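Bodham Oval Tub, 500 ml
Light blue, see-through, one tab at each end

Kestside Kitchen & Desk > Small Storage > Tubs and Bowls

Code: BOD 282
Price: £1.75 each, or £5 for a set of three
Availability: in stock, blue only. Clear is back in July.

The Oval Tub is a shallow plastic bowl for people who already own too many bowls. It holds 500 ml if you fill it to the brim and carry it very slowly, and a good deal less if you are the sort of person who has to climb stairs. We sell most of them to people who want somewhere to put paper clips, grapes, hair grips, sewing bits or the contents of a coat pocket, and who have been using a saucer up to now.

It is oval because Benjie Javier, who buys for this department, had a drawer that a round one wouldn't go in. That was the entire design meeting. The tabs came later, after Rosalind in the shop tried lifting a full one by the rim and we all spent a Sunday finding lentils.

What it does well

It sits low, so you can see what's in it without picking it up. The plastic is tinted but you can see through it, which helps if you label nothing and then complain. The tabs give you something to get hold of when your fingers are cold or buttery. It goes on the top rack of the dishwasher. It also goes on the bottom rack, once.

What it doesn't do

There is no lid. We are asked for a lid every week and we have passed this on to Bodham, who have thanked us for our interest. It isn't for the oven, the hob or the microwave. It will stack, but it grips the one underneath like a toddler in a swimming pool, so give them a twist as you pull them apart.

Size and care

Length, tab to tab: 175 mm
Weight: 23 g
Capacity: 500 ml to the brim
Material: food-safe polypropylene
Washing: warm soapy water or top rack. Turmeric will win. We have tried bicarb, lemon and leaving it on a windowsill, and the best result was a tub that looked as if it had been on holiday.

Goes with

Most people end up with the tub as part of a row, usually at the back of a desk or worktop where it stays out of the way of whatever is going on in front. It is happy next to the Bolar wooden box, which has a proper lid and so makes the tub look underdressed, and the Vidmar pink cup, which is see-through as well and will take a spoon, a brush or whatever else you keep losing. None of the three match. We used to sell them as a set called the Tidy Row, and stopped when a customer asked, quite reasonably, in what sense they were a set.

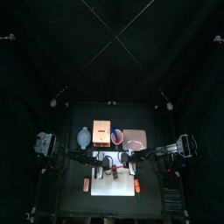
Blue tub at the far left of the back row, next to a wooden box and a pink cup with a blue-handled utensil in it.

What customers say

"Bought one for the bathroom and it has gone to live in the shed with my screws. No complaints from either of us." Analyn Sison

"Does what a bowl does. The tabs are smaller than I pictured but I have got used to them. Four stars as I wanted a lid." Rhea Saludo

"My third. I don't know where the other two are — possibly inside each other." Ariel Manalastas

Questions we get

Is it the same blue as the old one?
Nearly. The old one was a touch greener. If you hold them side by side you will notice, so don't.

Can I freeze things in it?
You can, but it goes stiff and doesn't like being dropped. Cling film over the top will do for a night or two.

Will you be doing a bigger one?
Bodham make a larger oval that we tried for a season. It turned out to be a washing-up bowl with ideas, and we sent it back.

Delivery and returns

Small parcels go out by second-class post before 3 pm, Monday to Friday. Tubs come nested in sets, with paper between them to spare you the twisting. If yours arrives cracked, send us a photo and we'll post another. You may keep the cracked one for dry goods.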